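**Gripper Fault Technician (contract) — Buvness household handling program**

Julero is hiring one technician to work on a recurring release fault in its two-armed tabletop robots. Position is on site at Barnlow, days only, starting in August.

In the last block of 3,000 handling runs, the gripper opened without a command 168 times short of nothing we could log cleanly: only 68 events left a usable trace. One of the others put a fork on the floor inside the marked standing zone. The operator was not hurt. Runs with cutlery now need a second person at the stop button until the fault is closed.

Test items are ordinary tableware, handled over folding tables in a furnished room. 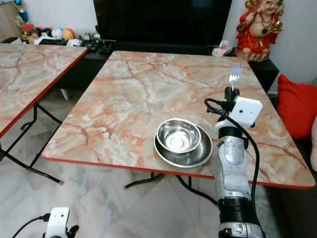 ## Duties

- Reproduce the uncommanded release and isolate it to cable, wrist connector or firmware.
- Inspect cable loops at the wrist for strain and chafing before each shift.
- Log motor current and grip position for every run, including the dull ones.
- Write up each event the same day, in plain English.

## Items and loads

Metal tableware accounts for most of the logged events. Light plastic items are handled under a separate force limit, and we don't yet know if the fault behaves the same way there.
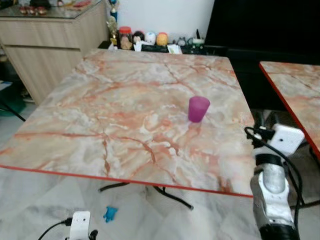 The limit was set at commissioning and hasn't been revisited. Reviewing it is part of the job, and you will have authority to halt runs while you do — no sign-off needed.

## Requirements

- Trade certificate or diploma in mechatronics, electrical or similar.
- Experience with intermittent wiring faults.
- Steel-capped boots. Safety glasses are supplied.

Send a résumé and one fault report you have written to the Kushnir office, quoting reference 166. Applications close Monday at 5 pm.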